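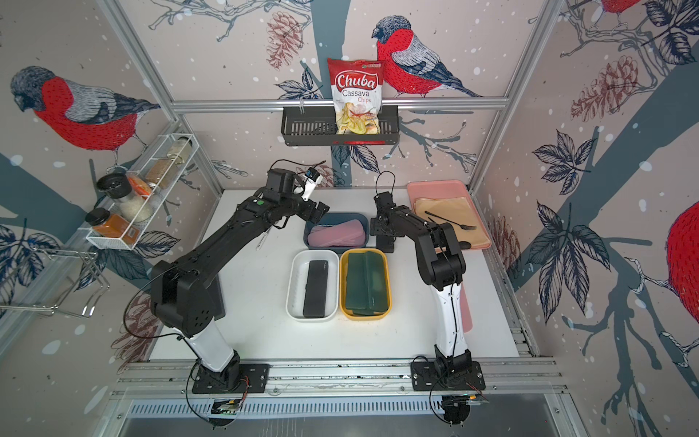

According to Hemant Tyagi, the slowest part of teaching a robot is deciding which attempts to keep. He put the figure at about 500 recordings before a two-armed machine has enough to learn from for a single table task, and he would like to see it come down.

6/19/22
By the Vorkley newsdesk

Search this site Go

Tyagi works at Privside, which began gathering table-top examples at its Vorkley workshop in January. It has 342 recordings on file. Each is a person guiding a pair of arms through a short job with trays, boxes or cutlery, and the arm positions are stored with the video. A learning system will later be trained on the lot.

Four operators share the work in sessions of 20 minutes. Objects are moved between attempts so that the system does not learn one fixed layout. Attempts where something is dropped are marked and kept in a separate folder, and Privside has yet to decide how to use them.

Haugen, a smaller firm on the same estate, will check the labels before training starts. The first trained version is to be tried on trays and containers it has not met before, at Haugen's own bench.

Privside said the recordings would be offered to local colleges once the checks are finished. No price has been set.

We use cookies to improve your visit. Accept Manage settings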